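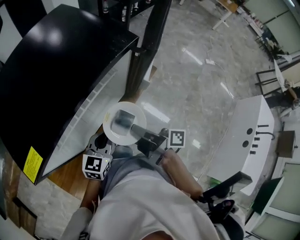

Slide 2. Hands first

Leave this up while people find seats. Person at a low table, gripper in hand, something small and dark coming up off a white plate. Ask the room who would pay for this. Wait for the laugh. If no laugh, move on quickly.

Point to make: the fingers are mechanical, but the one squeezing the trigger is still a person. Two gray fingers do the grabbing and a whole human being does the deciding. The patterned cube on top is for tracking where the gripper goes. It has no opinion about lunch.

Slide 3. Clearing a plate, by the numbers

At Drostside we gave our arm 9 plates and one small thing to take off each. It managed 3. Two of the others it lifted plate and all, and Ronaldo Vasconcelos wanted those scored as "ambitious." They were not.

(Skip the Fumov chart if we're running behind. It's the same bad news in color.)

Slide 4. Shop floor

Grorside is the happy story. Same part, same tray, same spot, all shift. Somebody bolted the tray down and the success rate went up more than it did with a year of my software. Say this cheerfully.

Slide 5. So, can it do the dishes?

No. It can do a dish, if you hand it the right one and clear your afternoon. Take questions. If asked for a date, drink some water.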